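### 4.2 Faint meteors over Gamgate

What surprised us most in the May run was how rich the faint end of the sample proved to be. The Nerngate station logged 3393 meteors in 10 nights, and more than 2000 of them were too dim for the older survey by Durán and Medina to have caught at all. That is a wonderful haul for such a small station!

We sorted each trail by speed and by the point in the sky it seemed to come from. Most belonged to no known shower. A group of 700, though, shared nearly the same direction and moved quickly, as we would expect from dust shed by a comet on a long, tilted orbit. The group was strongest before dawn on 12 May 2019 — a night with no Moon after midnight and very steady air.

Graciela Núñez ran the orbit fits twice, once with the Jimel code and once by hand for the brightest trails, and the two sets agree closely.
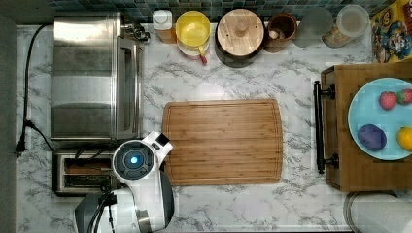
**Figure 3.** Countertop with toaster oven, seen from above.

The spread in speed is wider than we had hoped, and slow trails suffer most from it. Even so, the clump stays put when we drop the worst nights, and it stays put again when we drop the dimmest trails. We find that very encouraging, and Section 5 takes up the question of a parent comet.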